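Open day at Ornance: can a machine tidy a room yet?

The Ornance lab in Purton opened its doors to the public for one afternoon, and over 40 of us turned up. I wanted to know whether a robot could pick up after a family. Most of the work is done in simulation, in furnished rooms that exist only on a computer.

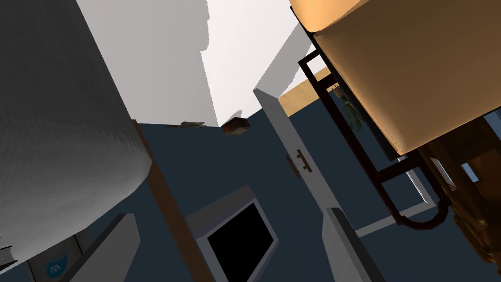

Posted by Deva
Sun 28 February

The practice house has navy walls, white doors and ordinary clutter. We were told a door handle still gives more trouble than a heavy box. Each tidying job gets 20 minutes, and the staff don't step in.

Picking things up off the floor was the main topic of the talk. Large, regular shapes are coming along well, they said, but small or bent things are often missed or pushed further away.

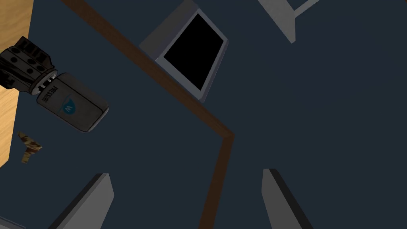

I asked about speed. Their best run last August took 39 minutes to clear a bedroom, which is why there is now a limit. My children would be quicker, if they could be made to start.

Soft things are harder again. A sheet has no fixed shape, so the software has to keep working out where the edges are. Folding is on the list for next year.
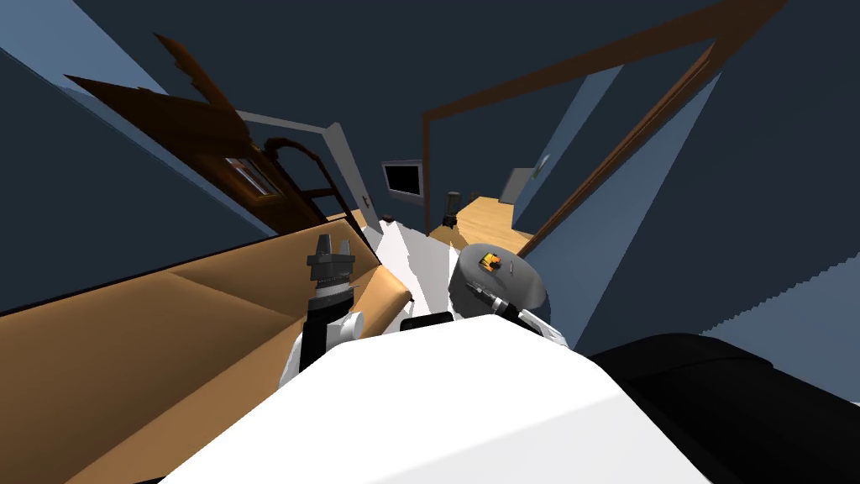 Both arms in a simulated room, with the right one reaching towards a grey disc.

Entry was £2 and there is parking behind the building.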